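The Four-Page Rulebook: A Talk With the Person Who Wrote It

The practice guide for handheld gripper work at Cesell runs to four pages, and its author would like it to be shorter. "Every page I add is a page someone skips," the author told me when we spoke over a video call one Wednesday. "But I love this stuff! Somebody has to decide what a good demonstration is, and I got to be that somebody."

Cesell records people doing small household jobs with handheld grippers, and those recordings go on to train robot arms. The guide, known in the building as the Jirel rules after the project it was written for, covers what a person should do from the moment they pick up the grippers until they put them down again. It has been passed around quite a bit since May, and I wanted to know how a set of house rules ended up being borrowed by other teams.

The short version is that the early recordings were a mess. The first batch had 1182 takes in it, and when the author sat down to review them, 342 had to be thrown out. The arms and the software had been fine. People had just been doing the same job in very different ways — some started with the jaws already half closed, some nudged the object into a handy spot with a knuckle before the take began in earnest, some stopped halfway to think.

"So rule one is about the start," the author said. "Jaws open, the object lying where the task sheet says, and a clear stretch of table between the fingers. You should be able to look at the opening moment of any take and know which job it is."

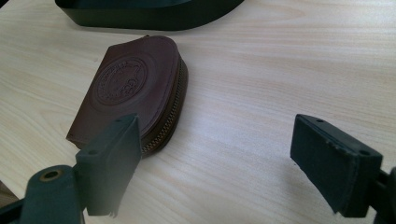 Berhe, which tried the guide on its own tables, wrote back that rule one was too strict, that real kitchens and hallways never hand you an object in a nice open spot, and that a robot trained only on tidy starts would fall apart at the first crowded shelf. The author was delighted with that letter and still has it pinned up.

"They were right, and it made the rule better," the author said. "We split it in two. There's a plain start and there's a crowded start, and you say on the sheet which one you're doing. What we don't allow is a crowded start by accident. If something else is on the table, it's there on purpose and it's written down."

I asked about soft and awkward things, the wallets and pouches and key rings that take up a good part of page two. This is plainly the author's favorite part. A mug is a mug from any side, more or less, but a leather purse can be picked up by its edge, pinched across its middle, or slid to the edge of the table and caught. The Jirel rules ask people to choose the grip before they start and stay with it. If the grip slips, you carry on and recover as best you can, and the take gets marked as a recovery.

"People want to stop and start over when they fumble. Please don't! A good recovery is gold. I would trade a whole stack of perfect takes for one where the thing slides and the person calmly gets it back."

Zippers get a line of their own: leave them as the sheet says, open or closed, and check between takes. So do keys. A key ring that goes on a hook should be let go only when it's hanging by itself, and then both hands wait a moment before moving away. The author got quite worked up about that little wait (in a good way), since it gives the recording a clear ending that a reviewer can agree on.

Then there is the hand that isn't doing anything. Early on, people would put the idle gripper down, or wave it around, or let it drift across the work. The rules now say to keep hold of it, low and near the front of the table, with its cable clear of the objects.

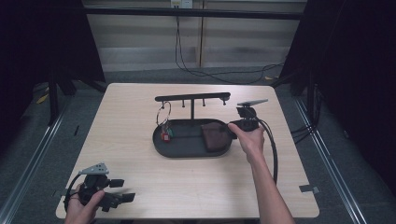 Cables come up again on page three, where the guide turns to comfort and safety. Run them to the outside of the arm. Give them enough slack to reach the far side of the table without a tug. Stop after 40 minutes and rest your wrists, even if you feel great, and the author was very firm on that one. "Tired hands take shortcuts, and then the robot learns the shortcuts. It's bad for the person first of all. The break goes in the schedule like any other task."

Not everything made it in. A draft rule about how fast to move was dropped after a week of arguing. It asked for a "natural pace," and no two people in the room had the same one. The final text says to move at a speed you could keep up while talking, and that has held up nicely. Another draft rule, on where exactly to stand, turned into a note that the table should be set for the person and not the other way around, with taller and shorter people each getting a height that suits them.

Page four is about checking. Each take is looked at by somebody who didn't record it, and that second person can reject it without giving a long explanation. They do have to name the rule it broke. If they can't find one, the take stays in, and the reviewer is invited to propose a new rule. A few of the best lines in the guide came from that, including the one on zippers.

Grelance has asked for a version that covers two people working at one table, and the author has started on it. The hard part so far is handovers: who lets go first, and whether you may speak. "I've got pages of notes and I keep changing my mind," the author said, sounding thrilled about it. The plan is to try three different handover rules side by side, keep the one that reviewers disagree about least, and cut something else from the guide to make room for it.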